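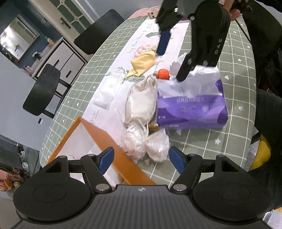
Tissues, bags and a yellow cloth on the dining table, on top of the long runner.

Clearing the table before dinner

In our house in Trolovdale the dining table collects everything. I tried many systems, and the one I still use is very simple.

Start with the plastic bags. They lie over other things and hide them, so you can not see how much work you have. Press the air out, fold each bag in three along its length, then roll it. I keep the rolls in an empty tissue box.

Tissues go next, because they have only one place, the shelf by the door. Do not open a new pack when the old one is not finished. I made this mistake many times in November.

Cloths and knitted things I put on the back of a chair, and I carry them away all together. Bottles I take last, with two hands.

When the runner is free, lift it from both ends and shake it outside. If it has printed writing, iron it on the wrong side with low heat. The tablecloth under it can stay, if you wipe it with 200 ml of warm water and one drop of dish soap.

Ladan Naseri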